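Post-outage readiness check, Wellbridge status service
Completed 28 December 2023. Repeat in February.

1. Status page loads when the main site is down
Result: PASS, with doubts. It loaded, but Ditik still hosts both. Moving the page to another provider was marked done last time. It wasn't done.
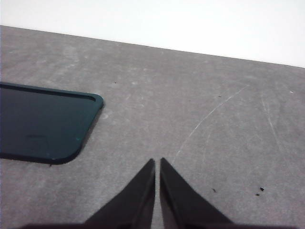

Work surface and back wall, bench side.

2. Alerts reach the on-call phone
Result: FAIL. The test alert took 30 minutes. Hakala's sales sheet says "instant." I would like to see their clock.

3. User reports are counted separately from our own probes
Result: PARTIAL. The dashboard shows 339 reports for the last outage. Nothing says whether that means 339 people or a few people hitting refresh.
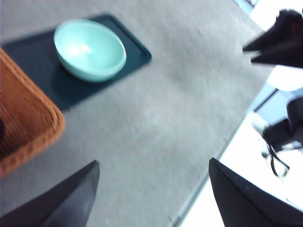
Duplicates should be filtered before the total goes public. The setting exists and is switched off.

4. Backup login works without the main sign-in
Result: PASS on the second try. The first try used an expired password taken from our own instructions.

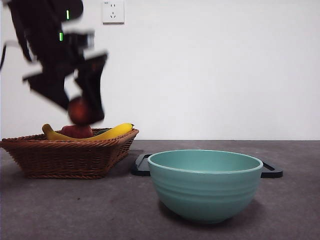 The instructions have been corrected. Check them again anyway.

5. Failover to Zurside
Result: NOT SHOWN. We were given a slide. A slide is not a test. 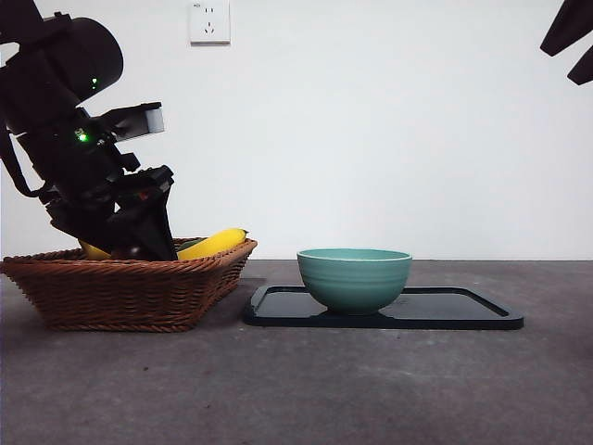 Zurside's health light is the item I trust least. It goes green when the server answers a ping, even if logins and search are dead. The arm over the basket has two green lights on it as well, and from those alone I couldn't say what it was doing. Replace the ping with a real login and a real search, run every 2 minutes.

Open items: 1, 2, 3, 5
Overall: 4 open, not ready to sign.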